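Kissen 80x80 waschen oder nur beziehen?

Forum Wohnen & Haushalt > Schlafzimmer

flusenfee
Hallo zusammen, ich miste gerade die Betten im Gästezimmer aus und hänge an den Kissen fest. Zwei sind von Granström (80x80, Federn), eins ist so ein Faserding von Ilter. Die Federkissen sind klumpig geworden. Kann man die noch in die Maschine stecken oder weg damit?

Mottenkugel711
Federn wasche ich nie zu Hause. Die werden in der Mitte nicht trocken und dann müffelt es im ganzen Schrank. Reinigung oder neu kaufen, fertig.

heidekraut_nord
Seh ich komplett anders! Ich wasche meine seit Jahren, immer nur eins pro Ladung, mit 6 kg Trommel geht das gut. Danach Trockner mit zwei Tennisbällen, zwischendurch rausnehmen und aufschütteln. Dauert halt ewig.

Mottenkugel711
Und der Strom? Da hab ich ja fast ein neues Kissen raus.

heidekraut_nord
Quatsch, ein gutes Federkissen kostet ordentlich. Und bei Jasivley im Ausverkauf war neulich auch nur noch Faser da.

flusenfee
Trockner hab ich leider keinen, nur den Wäscheständer im Keller. Dann wohl Reinigung... Und das Faserkissen?

waschtag_wilma
Faser kann bei 60 Grad rein, wenn das Etikett es hergibt. Aber bitte nicht wie ich damals mit mehr als 200 ml Flüssigwaschmittel, ich hab den Schaum vom Boden gewischt :-)
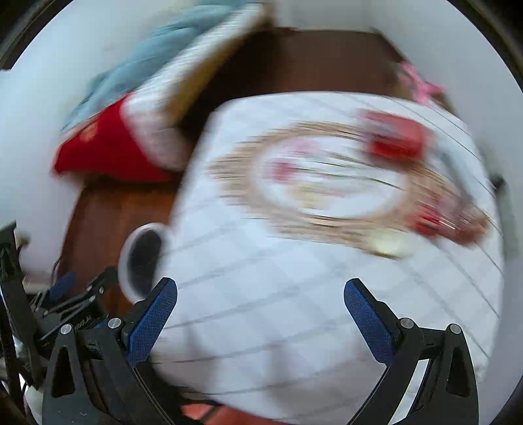

waschtag_wilma
Nochmal zum Beziehen, das ging hier etwas unter: Ich lass im Gästezimmer die großen Dinger inzwischen ganz weg und nehme helle Kissen mit Muster, die dürfen dann auch tagsüber liegen bleiben. Dünne graue Karolinien auf Weiß finde ich vor dunklem rotbraunem Holz richtig schön, und mit so einem runden Aufdruck in Beige und etwas Rot ist es nicht gleich Krankenhaus. Bei bedruckten Sachen drehe ich den Bezug vor dem Waschen immer auf links. Weichspüler von Flekine kommt mir da übrigens nicht mehr dran, den Geruch krieg ich nachts nicht aus der Nase.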